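# Trial Period

The woman from Bellel had sold my boss the trial over the phone, so by the time I heard about it the login was already in my email. It was good until the end of the month. The product was called Sesia. You gave it a job, it ran the job on a simulated robot arm, and at the end it told you if the job was worth buying a real arm for.

I worked at Hollis, in Kirkby. We took in sporting goods that stores had sent back and made them fit to sell again. My bench was tennis balls. Returned balls came in mesh bags, and I squeezed them, looked at the felt, and put the good ones in clear tubes, three to a tube. I had been at that bench since June of the year my father moved in with me. It was not hard work and I didn't mind it.

"You know the job better than anybody," my boss said. "So you run the test."

I asked if the test was whether the arm could do my bench.

"It's whether the program is any good," she said. "It's a review. You write up what you think of it and I decide if we pay for it."

She gave me the small office by the loading door, the one with the space heater. I had a laptop and a form with four headings: Setup, Use, Results, Recommendation. The date was printed at the top, 17 December 2024, which was the day she wanted it back.

Setup took me a morning. I had expected it to be worse. Sesia asked me what the object was and I typed tennis ball. It asked what container and I picked the tube from a list. It asked about the room, and I left the room the way it came. I couldn't change the lighting without paying for the next level up, and I put that on the form.

The manual said to start with the arm going slow. I set it slow and watched the gripper come down. I watched it the way I'd watched the new hires, with my own hands moving a little in my lap. It opened wider than I would have. I stopped it, changed the opening, and ran it again, and then I did that for the rest of the afternoon and forgot to eat.

After two days I could start a run, go out and work at my bench, and come back to look at it. I did both jobs that week. The bags kept coming in, and it was close to the holidays, when people buy for other people who don't play tennis.

My boss came by with her coffee and stood behind my chair.
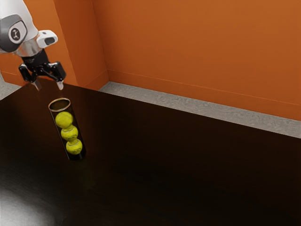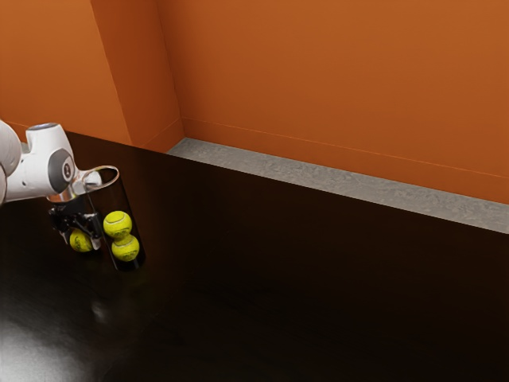 "Does it need the internet to run?" she asked.

"Only to log in," I said. "After that it runs on the laptop."

She wrote that on the back of her hand, which she did with everything, and went out to see about a truck.

I ran the full test that night. Bellel recommended 200 attempts for a result you could trust, and the laptop would take until morning to get through them. My father called at six to ask where the can opener was. I told him, and then I told him what I was doing.

"So you're teaching it," he said.

"It's a program. I'm checking the program."

"Who set the grip?"

"I did."

"Who told it how high to let go?"

I said I had, but that there was a slider for it. He said he had trained a man once at the mill, a nice man, and that he'd liked him right up until the schedule came out. Then he said he'd found the can opener and hung up.

In the morning the office was cold and the results were on the screen. It had finished 191 of the attempts and failed the other nine. Sesia let you open each failure and play it back, and I played back all of them. They looked alike to me. The ball came down on the rim a little off center and went over the side. I knew that miss. You get it when you're tired, or when you've started thinking about the next bag. You pick the ball up off the floor and do it again. The program didn't pick anything up. It wrote down a fail and went to the next attempt.

There was a support chat, so I used it. I asked whether the arm could be told to try again after a miss. Someone at Bellel wrote back within the hour and said that retries were a feature of the paid plan. I asked whether it could tell a good ball from a dead one. They said Sesia did not model wear at this time but that they would pass it along. I thanked them. I had a dead ball on the desk that I'd been squeezing all morning, and I put it in my coat pocket.

I filled in the form. Under Setup I wrote that it was easy and that the manual was clear apart from the section on units. Under Use I wrote that the playback was the best part and that the menus were slow. Under Results I put the numbers. I wrote that the test covered putting balls in a tube and did not cover deciding which balls to put in, and that the deciding was most of the time spent at the bench. I read that sentence over a lot. I wanted to be sure it was true and that I hadn't written it only because I needed it. I timed myself with the clock over the loading door, one bag, start to finish. It was true. I left it in.

That left Recommendation. The paid plan was $19 a month for one seat. For a program that did what it said, that was a fair price, and I would have told anyone so if they'd asked me about any other bench.

I wrote: *Good product. Recommend one seat. Would want someone from the floor to run it.*

My boss read it standing up, with her coat on. She turned it over to see if there was anything on the back.

"Someone from the floor," she said.

"It needs a person who knows when it's wrong."

"Would that be on top of the bench or instead of it?"

I said I hadn't thought that far. She folded the form and put it in her bag and said she'd look at the budget after the holidays. Then she asked if I would turn off the heater in the small office, as it had been running all night.

I turned it off. The laptop was still open, and the trial had some days left on it. I set the drop a little lower, started another run, and went back out to the bags.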